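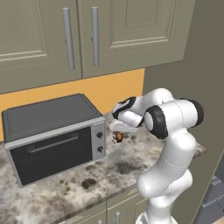 Recording Demonstrations by Remote Control in the Simulated Kitchen

This guide sets out the procedure for recording a set of demonstrations in the Nongate kitchen simulation. It applies to all operators working under the Salcedo program, including those who have already recorded on the physical arm. Operators who have not completed the hand controller induction should do so before continuing.

Before you start

You will need a workstation with Nongate installed, a hand controller with its foot pedal, and an operator login. Check that your display is set so that the gripper and the full front edge of the counter are both in view. The default view from the side is suitable for most counter tasks. If you change it, save the new view under your own name and leave the default as it is.

Set the chair height before you calibrate the controller. The controller takes its neutral position from where your hand is resting at that moment, and a change of posture partway through a session will shift it.

Starting a session

1. Log in to Lustent, the recording tool, and select New Session.

2. Choose the kitchen layout and the task from the list. The task sheet gives the starting position of the arm, the object to be handled and the place where it is to be released.

3. Load the layout and wait for the status bar to turn green. Do not move the controller while the bar is still amber.

4. Hold the controller level in front of you and press Calibrate. Keep your hand still until the tone sounds.

5. Press the pedal once to connect the controller to the arm. Move your hand a short distance in each direction and confirm that the arm follows. Left and right are set according to the view on the screen. If they are reversed, disconnect and calibrate again.

6. Press the pedal a second time to disconnect, then select Reset Arm. The session is ready for recording.

Recording a demonstration

A demonstration begins with the arm at its starting position and ends with the gripper open, clear of the object and at rest. Everything between those two points is kept, including pauses, so it is worth planning the movement before you press Record.

1. Press Record and connect the pedal.

2. Bring the gripper above the object before lowering it. Approach from directly overhead wherever the task sheet allows, with the fingers pointing down.

3. Lower the gripper at a steady rate. Close it only when the object is between the fingers. The force reading at the bottom of the window should rise once and then hold. A reading that flickers means the grip is too shallow, and the object will probably slip when lifted.

4. Lift the object clear of the counter before moving sideways. Simulated objects catch on the surface more readily than real ones do, and a dragged object may tip or jump.

5. Carry the object to its release point. Keep a clear gap between the wrist and any appliance on the counter. Beside a toaster oven, watch the forearm as well as the gripper - operators tend to look only at the object, and contact is most often made higher up the arm.

6. Lower the object until it is resting on the counter, open the gripper, and raise it straight up.

7. Wait for the arm to settle, then press Stop.

A counter task should take no more than 40 seconds. Longer recordings are accepted by the tool but will be returned at review unless the task sheet gives a different limit.

Keeping and discarding

After each recording, Lustent will offer Keep, Discard and Flag. Select Keep if the object was placed as instructed and the arm touched nothing else. Select Discard if you calibrated badly, pressed the pedal by mistake or began with the wrong object. Select Flag if the object was dropped and then recovered. Flagged recordings are stored separately and are used to train the arm to correct its own errors, so please do not discard them.

Do not drop objects on purpose in order to produce a flagged recording. Where recovery demonstrations are needed, a separate task sheet will be issued.

Varying your demonstrations

A full set for one task is 53 demonstrations. After every 10, select Shuffle to change the starting position of the object and the finish of the cabinets, walls and counter. The colours may change a good deal between one group and the next, and some counter patterns are strongly mottled. Small or dark objects can be hard to pick out against these. Use the zoom key to find the object before you press Record, and return to the normal view before you begin.

Operators should also vary their own path to a modest degree. Exact repetition is of little use in training. Unusual routes, such as reaching around behind an appliance, should be avoided unless the sheet calls for them.

Common problems

The arm lags behind the hand. Close other programs and reload the layout. If the delay continues, note the workstation number and move to another machine.

The arm stops short of the object. It has likely reached the limit of its travel. Disconnect, bring your hand back to a comfortable position, and reconnect. This may be done during a recording, provided that the gripper is not holding anything.

The object passes through the counter. Discard the recording and select Rebuild Scene. Report the fault if it happens a second time with the same object.

The wrist turns suddenly. This occurs when the forearm is stretched nearly straight. Discard the recording and approach with the elbow more bent.

Ending a session

Select Close Session and wait for the upload to finish before logging out. Recordings are sent to the Flostitz server, where the combined set for each layout is capped at 900 demonstrations. If the cap has been reached, the tool will display a notice and the layout will no longer appear in your list.

Take a break away from the screen between sets. Questions about task sheets, returned recordings or access to further layouts should be sent to Elba Bravo, Operator Training.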